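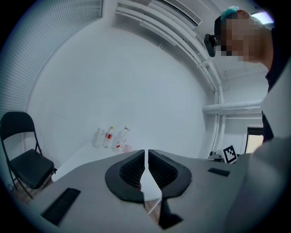
Moving people from the packing line to demonstration work takes some planning, and most of it has to be done before the first recording. At Sterndale we moved four packers over in October, each for part of the week, to record the hand movements that the Kravets arm will learn from. The tool is a hand-held gripper with two black soft fingers, ribbed on the inside where they face each other, and it asks for a different kind of attention than packing does. Someone who can fill a carton without looking will need to look again. This page covers how we set up the station, how we run a shift, and what to settle with your people first.

Before you start

Talk to the whole shift at once, including the people who will never touch the gripper. Tell them which jobs the arm is meant to take and by when. If you don't know yet, tell them that. Our first meeting was with the four recorders only, and by lunch the rest of the line had three different versions of it. Emiko Oshima, who leads the day shift, called a second meeting the next morning and went through it all again.

Put these points in writing and hand out copies:

Which tasks will be recorded.
What hourly rate applies during recording. Ours is the line rate plus the same supplement we pay for training new hires.
Who can see the recordings and how long they are kept.
What happens to a recorder's regular place on the line.
How someone can step out of recording, and who they tell.

The last point got used. One packer did two sessions, didn't like having a camera on her head, and went back to the line the same week with no form to fill in. Keep it that simple.

Setting up the station

Pick a room away from the line. We use the old sample room on the second floor. The building dates from 1928 and the floor upstairs is not level everywhere, so check your table with a spirit level and shim the legs before anything is placed on it. If you move the table later, check it again.

Set out the objects for the task. Start with things that are easy to hold, such as bottles, and leave pouches and loose bags for the second or third week. Stand the printed marker upright where it will stay in view, and fix it so it can't slide. A marker that gets bumped halfway through a session can cost you everything recorded after it.

Have a chair within reach. People won't ask for one.

Clear the floor between the table and the door. The person recording is looking at their hand and will step backward without checking.

Running a session

1. Charge the gripper and the head camera the night before. Volodymyr Kostiuk does ours at the end of the late shift and writes his initials on the sheet by the charger.

2. Fit the head camera on the recorder and adjust the strap. Caps are fine if the brim doesn't get into the picture. Have the person look down at the table and check the preview before going on.

3. Open and close the fingers 5 times over the table. This gives the software a clean opening and closing to measure from. Wipe the pads if they have picked up label glue.

4. Record one short test and play it back. Look for the marker, the object and both fingers. If any of them is missing, fix the setup and run the test again.

5. Record in blocks of 20 minutes with 10 minutes off. The break is paid and it is a real break, so don't use it for resetting objects. We started with 40-minute blocks and people had sore wrists by the third day.

6. Have a second person reset the objects between takes. Swap the two roles after each break.

7. At the end, ask the recorder to mark any take they would throw out. Take their word for it.

Moving at the right speed

Good packers are fast, and their speed works against them here. They reach for the next item while the last one is still settling, and they turn a bottle in the fingers using small pushes that a two-fingered gripper can't make. Ask for a steady pace, with a clear stop before each grasp and another before each release.

Don't correct every take. Let the person do ten, then watch one of them together. Roksolana Vasylenko has packed here longer than anyone and she found the pace by counting under her breath. Others just needed a couple of days.

Mistakes are useful if they are recovered from. If a bottle tips, the recorder should set it upright with the gripper and carry on. If it falls off the table, stop the take.

How many recordings to plan for

Our target was 500 good takes for each task. Count only the ones that pass the playback check. Put the count on the wall by task and not by person. For a few days we had names on it, and two people began skipping breaks to stay ahead – we took the names down.

What changes for the people doing it

The work is lighter on the back and harder on the wrist and eyes. It is also quieter. Some people like that, and some miss the company on the line, so schedule recorders in pairs who get along.

The line notices the absence. With four people away for part of the week, the others rotate more often, and whoever was waiting for an easier position may wait longer. We brought in two temporary packers from the Arkdale site to cover and should have done it from the first day.

Expect the question about jobs to come back, usually at the station and usually from the person holding the gripper. Answer it the same way each time. In our case the arm takes over loading single bottles on the night shift, which we have had trouble staffing for years. Mixed cartons stay with people. We have put in writing that no one on the current roster will be let go as a result of the first arm, and that a second arm would mean a new round of talks.

Recorders also learn a lot about what the arm can and can't do. Use that. When the arm is installed, the people who recorded for it should be first in line for the operator jobs, with the higher pay grade that goes with them. Yurii Savchuk is training for ours now.

Common problems

The head camera slips down during the session. Tighten the back strap first, then the top one.

Bottles slide out of the fingers. Check the pads for dust and take hold lower on the bottle.

The marker is lost in many takes. The recorder is probably standing between the marker and the camera. Move the marker and repeat the test take.

The recorder is tired before the block is over. Stop there and log the shorter block as a full one.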